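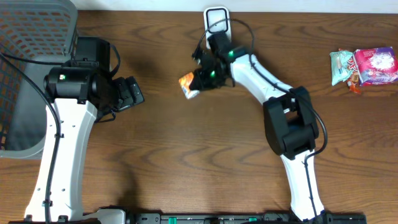
El Clutholm Cricket Club incorpora a Ksawery Wasilewska como entrenadora de bateo

El Clutholm Cricket Club comunica la incorporación de Ksawery Wasilewska como responsable de bateo del primer equipo y de la categoría sub-19. El acuerdo abarca esta temporada y la siguiente, con opción de prórroga si las dos partes la confirman antes de que termine la liga. Wasilewska empezó a trabajar con la plantilla en mayo y estará en el banquillo en el primer partido en casa, contra el Skanar.

La nueva entrenadora llega procedente del Wróbel, donde dirigió durante cuatro temporadas la escuela de formación y, en la última, también a los bateadores del equipo absoluto. Antes fue jugadora, casi siempre como abridora, hasta que una lesión de hombro la apartó de la competición.

Su primera tarea será ordenar la parte alta del orden de bateo. El curso pasado el Clutholm utilizó cinco parejas de apertura distintas y perdió tres partidos en los que había limitado al rival a menos de 200 carreras. En el último de ellos, la semifinal de copa contra el Bulwood, el equipo cayó por 25 carreras después de perder cuatro wickets en los primeros seis overs.

«He visto esa semifinal varias veces. No me preocupa tanto quién abre como el tiempo que le damos para hacerlo», explica Wasilewska. «Un jugador que sabe que va a salir primero cinco partidos seguidos entrena de otra manera. Mi intención es decidir pronto y mantener la decisión aunque el comienzo sea flojo.»

El capitán, Hubert Sadowski, seguirá bateando en el número cuatro. Sadowski fue el máximo anotador del equipo la temporada pasada y firmó la mejor entrada individual de la semifinal, con 58 carreras antes de ser eliminado en un intento de doble carrera. El club había valorado adelantarlo a la apertura, opción que queda descartada por ahora.

«Hemos hablado bastante de este asunto y estoy cómodo donde estoy», señala el capitán. «Si hace falta que suba algún día, subiré. Lo que pedíamos los jugadores era tener a una persona dedicada solo al bateo, porque hasta ahora lo repartíamos entre los veteranos y cada uno corregía una cosa diferente.»

Cambios en la preparación

Las sesiones de bateo pasan a celebrarse en dos turnos. El primero, a las 17.00, queda reservado para la categoría sub-19; el segundo, a las 18.30, es para el primer equipo. Los jugadores juveniles convocados con los mayores asistirán únicamente al segundo turno, para no duplicar la carga de trabajo.

Cada bateador dispondrá de 30 minutos de red por sesión, divididos entre lanzamiento rápido y lanzamiento con efecto. Wasilewska ha pedido además que una parte del entrenamiento se haga en el campo central, con los defensores colocados, para trabajar las carreras entre wickets. Cuatro de las eliminaciones de la última fase del campeonato llegaron por esa vía.

El resto del cuerpo técnico no varía. El preparador físico y el responsable de lanzamiento continúan en sus puestos, y la selección del once seguirá siendo una decisión conjunta del entrenador principal y el capitán. Wasilewska participará en esas reuniones con voz en todo lo relativo al orden de bateo.

Categoría sub-19

El equipo juvenil disputará este año el torneo regional por primera vez desde que se modificó el formato de clasificación. El Clutholm ha quedado encuadrado en el grupo B, junto con el Bulwood, el Skanar y el Wróbel, anterior club de la entrenadora. Los dos primeros avanzan a semifinales. En caso de empate a puntos se aplicará la tasa neta de carreras.

La lista inicial incluye a tres jugadores que ya han debutado con los mayores. La convocatoria definitiva se publicará en el tablón del pabellón y en la página del club después del segundo partido de preparación.

«Hay un grupo con buena técnica que ha jugado pocos partidos largos», indica Wasilewska. «Suelen llegar bien a las veinte carreras y ahí aceleran demasiado. Vamos a dedicar tiempo a esa parte de la entrada, a rotar el golpeo y a dejar pasar la bola que no conviene jugar.»

Primer partido en casa

El encuentro contra el Skanar comenzará a las 11.00 y se jugará a 50 overs por equipo. Las puertas del campo abren a las 10.00. Los socios entran con el carné de la temporada en vigor y los menores de 12 años no pagan si van acompañados de un adulto. Las entradas para el público general se venderán en la taquilla del acceso norte, con pago en efectivo o con tarjeta.

El aparcamiento situado detrás del pabellón queda reservado para los equipos y los árbitros. El público podrá utilizar la explanada contigua al campo de entrenamiento. Si la lluvia obliga a reducir el número de overs, el club informará por megafonía y en su página web; con menos de 20 overs por equipo el partido no se considerará válido y las entradas servirán para la nueva fecha.

Wasilewska y Sadowski atenderán a los medios en la sala del pabellón media hora después de que termine el partido. Los periodistas que deseen asistir deben solicitar la acreditación a la oficina de prensa del Clutholm Cricket Club, indicando el nombre del medio y si necesitan plaza para fotógrafo.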